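FOR IMMEDIATE RELEASE
5/21/25

Raldale Laboratory Reports New Training Method for Two-Armed Kitchen Robots

RALDALE — The Raldale Laboratory for Applied Robotics today announced results from a study of how two-armed robots learn to handle thin, easily bent objects such as disposable trays. The method, named Jirnent, allows a robot to learn when its two arms should work together and when one of them should wait.

Most current training methods treat both arms as a single unit. Every recorded movement is given equal weight, including the long periods in which one arm does nothing useful. Jirnent divides each demonstration into short segments and marks which arm is leading in each. The control model is then trained on the segments, with added weight on the moments when the lead passes from one arm to the other.

The study used 317 demonstrations of tabletop food handling, recorded over two months beginning in March. Robots trained with Jirnent completed 62 percent of trials without human help on trays they had not handled before. Under the standard method, with the same demonstrations and the same hardware, the figure was less than half of that. Most of the remaining failures occurred when a gripper closed too far on a tray wall and bent it.

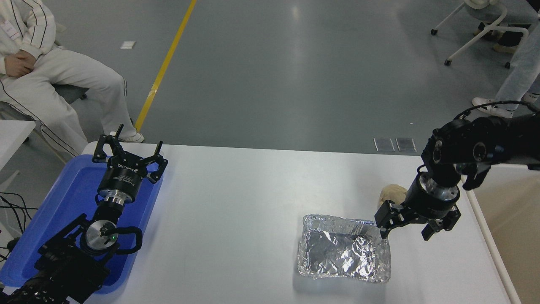
Szűcs, whose comments were received during outside review of the study, said the handover result was convincing but asked whether it would hold for heavier containers, where both arms must carry weight at the same moment. Szűcs also recommended that the laboratory publish its failed trials along with the successful ones.

The laboratory has accepted that recommendation. Records of all trials, including failures, will be released with the training code and a written guide to the segment labels. The labels were produced by hand for this study, and the laboratory regards the time this takes as the main limit on wider use of the method. An automatic labeling tool is in development.

Further work will be carried out with Dirnlow, a maker of food service equipment, and will cover lidded containers and stacked trays. Dirnlow provided part of the funding for the present study and had no role in the design of the trials or in the analysis.

The full report is available on request from the Raldale Laboratory for Applied Robotics, Office of Public Information. Requests for laboratory visits should be made in writing to the same office.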